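Is the Club Robot Really Clever?

If you've heard the kids at Plikstead Primary talk about their robot, you might think it's about to take over the canteen. "It learned to tidy a room all by itself," one of them told me at the gate. I had my doubts, so I went along to the Bralleo Robotics Club one afternoon in March and asked a lot of annoying questions.

You can ask annoying questions too. It's the best way to find out what a robot can do, and what people only say it can do.

Question one: where is it?

The club's robot has a name, Bilyk. It has two arms with a gripper on each. But you can't shake hands with it, as Bilyk lives inside a computer program called Mosum. A program like that is called a simulation. It's a make-believe room with make-believe rules about pushing, falling and bumping, and the rules are meant to be close to the ones in your own room.

Are they close enough? Well, that depends. In a simulation nobody trips over the power cord. The battery never goes flat unless someone tells the computer that it should. Real carpet has crumbs in it. Mosum's floors don't.

There are good reasons to start there all the same. Real robot arms cost more than the club could raise with a hundred sausage sizzles, and if Bilyk whacks a wall in Mosum, you press a key and start again.

Question two: what's the job?

This term's job was "find the toy, pick it up, put it in the box". Mosum builds the rooms and puts the furniture and toys in different places, so Bilyk has to cope with whatever it gets. One room had a cabinet with drawers in lots of colours, and on top of it a long black toy rifle with blue bits and a little golden-yellow one up the far end, near the wall.

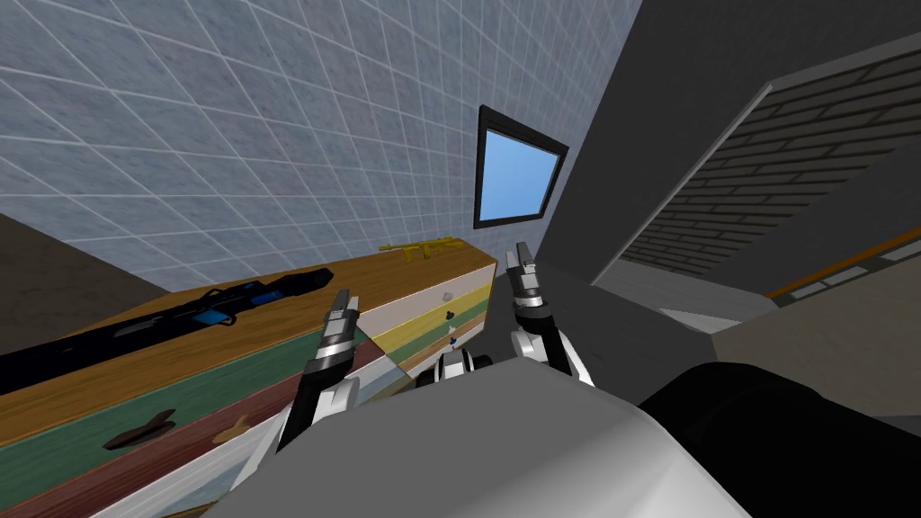 Slavica Georgiev reckons the far-away toys are the hardest, and that grown-ups never believe her. People think the arms just reach out, she told me, but the robot has to work out how far away a thing is first, and a small toy close up can look the same size as a big toy a long way off.

She's right, and you can test it at home. Shut one eye, hold up your thumb and see if you can cover a whole car parked down the street. Your thumb hasn't grown. Your brain knows that, because it has seen plenty of thumbs and plenty of cars. Bilyk's program has to be given some way of knowing it.

Question three: how often does it work?

Always ask this one! When somebody shows you a robot doing something amazing, ask how many times they tried before it went right.

The club had kept count, which I was pleased about. They ran Bilyk 200 times. It got the toy into the box 13 times.

That's not a lot. If your dog brought the ball back 13 times out of 200, you wouldn't tell people you had trained it. The kids had made a video for the school assembly, and guess which runs were in it? Only good ones, 9 of them in a row with music over the top. Nothing in the video was fake, but if you'd only seen that, you would think Bilyk never missed.

I asked Ermira Begović about it. She went a bit pink and said they might put some of the flops in next time, and that the flops are funnier anyway. In one of them Bilyk shuts the box very carefully with nothing in it.

Question four: did it learn "all by itself"?

No. The club members wrote the rules for what counts as a good try. They chose the job. They changed the program when Bilyk got stuck waving at a wall, and then they changed it back when that made things worse. When people say a robot taught itself, look for the tired kids standing behind it.

So is it clever?

I don't think so, not yet. I think the club is clever, and pretty patient. Bilyk does sums very fast and doesn't know what a toy is, or a room, or why anyone would want one tidied.

Things to ask next time you meet a robot

Is it real, or is it in a computer?
How many times did you try it?
What happens if I move something?
Who told it what to do?
Can I see the ones that went wrong?

If the person goes a bit pink, keep asking. Politely.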